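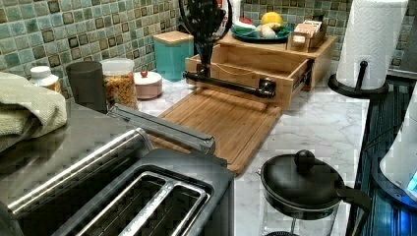
4 min read

Hornbridge counter arm: set-up, part 2 (bolting down and teaching the counter)

Posted in July by the Kalladwood bench
4 comments · 2 shares

By now you should have the arm built and the wrist wired. If the wrist still flops when you pick the thing up, go back and tighten the elbow belt before you read any further. I didn't, and I lost an evening to it.

I wrote this section for a kitchen like mine, with a toaster, a French press, a big bamboo cutting board and a lot of jars against the tile. Yours will be laid out differently, so swap in your own stuff as you go.

1. Pick a spot for the base. You want a flat piece of counter with a lip underneath for the clamps. Put your elbow where the shoulder joint would go and reach for things. If you can't get to them comfortably, the arm probably won't either.

2. Slide the rubber sheet under the base plate, then fit the 4 Wosport clamps. Snug them up by hand in a criss-cross pattern and give each one a last half turn.

Caution: go easy on a stone or stone-look top. I cranked mine like I was changing a tire and had to buy a new base plate.

3. Run the cable back toward the wall and tape it down. Keep it well away from the stove and the toaster slots — melted insulation smells terrible and it'll take the driver board with it.

4. Power up with the arm folded. Open the Macedo panel, set the speed cap to 3000 and leave it there for the whole of this section. The units are motor steps per second, in case you're coming from the older firmware where it was a percentage (that one confused everybody in the shop, me included).

5. Teach the keep-out boxes. Jog the tip to one corner of a thing you don't want hit, press Mark, jog to the opposite corner, press Mark again. I give the toaster and the French press a box each. The teal fruit bowl on top of my bamboo organizer gets a tall one, with extra room over the greens.

Note: clear glass is a pain. The depth sensor looks straight through it, so mark the press and any glass jars by hand even if auto-detect swears it found them.

6. Teach the flat zone. My cutting board sits at an angle, so I touch off on three corners and let the panel work out the rest. Touch the wood itself and stay out of the groove, or your zero ends up too low.

7. Run the dry pass with the gripper open and a finger on the stop button. Watch the elbow as well as the tip! The elbow is what catches paper towel rolls.

If the pass stops with error 2, a keep-out box overlaps your flat zone. Shrink the box a little and run it again. Once you get a clean pass, save the layout under a name you'll recognize and move on to part 3, gripper pads.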